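Gripper comparison set, plate and pepper tasks

README, last updated July 6, 2026
Maintainer: Francine Lévesque
Rig and controller: Murray Wong, Darcy Rutherford

Summary

This folder holds 291 episodes recorded on the Drellanden bench in May, while we were comparing two gripper set-ups on the same arm. Set-up A uses the Wirnico fingers we have had from the start. Set-up B uses the narrower Zotinum fingers. Controller gains and starting pose were left alone between the two.

The objects are cheap and easy to replace: a square brown plate with a glossy glaze and toy food. The glaze catches the ceiling lights and throws a pale streak across the head view, so colour thresholds on the plate need some care. 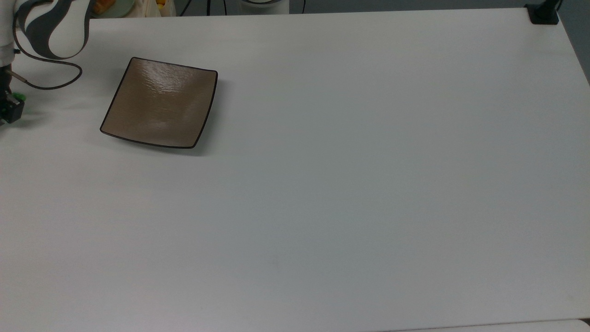

Views

head: colour, moves with the robot. The gripper can be partly out of view at the left.
side: colour, fixed. Covers most of the main table and part of the one next to it.

The two streams are not hardware synced. Match them on the timestamps in times.csv and allow for a lag of some 80 ms on the side view. Rhonda Cloutier's align script does this and writes a new index file.

Tasks

plate_shift: move the plate to a marked target pose.
pepper_pick: pick up the green toy pepper and hold it clear of the table.
pepper_to_plate: pick up the pepper and put it on the plate.

The plate may be anywhere within reach at the start, at any angle. Starting poses are listed in starts.csv and both set-ups used the same list.
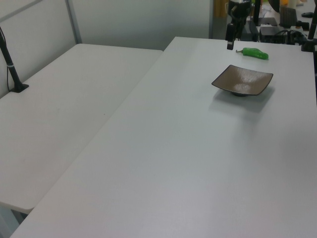

Side view: plate and green pepper on the main table, gripper near the back edge.

Known problems

Set-up B has fewer pepper_to_plate episodes than set-up A. Weight them if you compare success rates.
In 4 episodes the side stream stops early. They are flagged in bad.txt and still counted in the total.
Gripper force is logged in raw units. Hubert Stöckli has the calibration for set-up A only.
Episodes longer than 200 seconds were cut at that point and marked as timeouts.

Use

Internal testing only for now. Send corrections to Francine with the episode number and the view.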